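The Grip That Would Not Let Go

A holding fault at Radmont sent engineers back to the force log

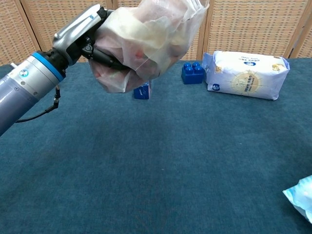 The stop came on cycle 257 of a bag-handling run at Radmont, with the arm raised and the fingers closed. The controller had issued an open command. The fingers stayed shut, and the program, which read the command as completed, started the next move anyway.

Chrysoula Vlachopoulos hit the stop button before the arm reached its place position. No one was hurt. What worried her was the status line, which still read "released."

Thin plastic bags are awkward for a gripper. The film slides over whatever is inside, so the contact force drops a moment after closing. The Radmont software compensated by tightening in small steps until the reading settled. On this cycle it never settled. Each step overwrote the open command, and after 700 milliseconds a timer marked the release as done.

"The timer was there to keep the line moving," says Capucine Bodin, who wrote the grip routine. "It should have raised a fault."

Her revision gives the open command priority over force correction and checks finger position before the wrist is allowed to travel. If the fingers have not opened within the limit, the arm holds still and asks for an operator. The check adds 30 milliseconds to a cycle.

Prodromos Katsaros, who reviews safety changes at the site, wanted one more item. Arm speed is now reduced whenever commanded and measured grip disagree. He has signed off on six of the cells. The rest are still running the old release timer at half speed.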